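Wolwood Lung and Sleep Clinic
Frequently asked questions for new patients

Please read these answers before your first visit. If your question is not on the page, you can ask at the front desk or write to us through the Jelik patient portal.
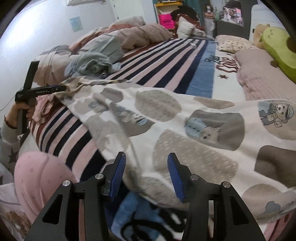
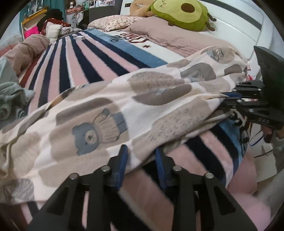

Do I need a referral?
For the lung clinic, yes. Your family doctor should send us a letter and your latest test results. For the sleep clinic you can make the appointment by yourself, but some insurance plans still ask for a referral, so please check with your plan first.

Where are you located?
We are in the Nishimura Building, on the second floor, at the Stutside end of the parking lot. The elevator is to the left of the main door.

How long does the first visit take?
Please plan 30 minutes with the doctor. If you also have a breathing test on the same day, come 18 minutes before the time on your letter. It is a strange number, we know, but the portal calculates it and the desk works with it.

Can I use my inhaler before the breathing test?
This depends on which inhaler you have. The instructions are in your appointment letter. If you are short of breath, use your inhaler as usual and tell the technician when you arrive. Do not stop any medicine without asking us.

What should I bring to an overnight sleep study?
Bring comfortable night clothes, your regular medicines and a list of them, and your toothbrush. You may bring your own pillow or blanket. Children can bring a favorite soft toy, and one parent stays in the room for the whole night.

Can I cancel or change my appointment?
Yes, without a fee, until 30 hours before. After this we charge $168 for a missed sleep study. There is no charge for a missed office visit, but we ask you to call.

When will I get my results?
Breathing test results are usually discussed on the same day. Sleep study results need over two weeks. You will get a message in Jelik when the report is ready.

Are you open in July?
The lung clinic is open as normal. The sleep rooms are closed in the first week of July for cleaning and equipment checks.

Page last updated: 5 October 2018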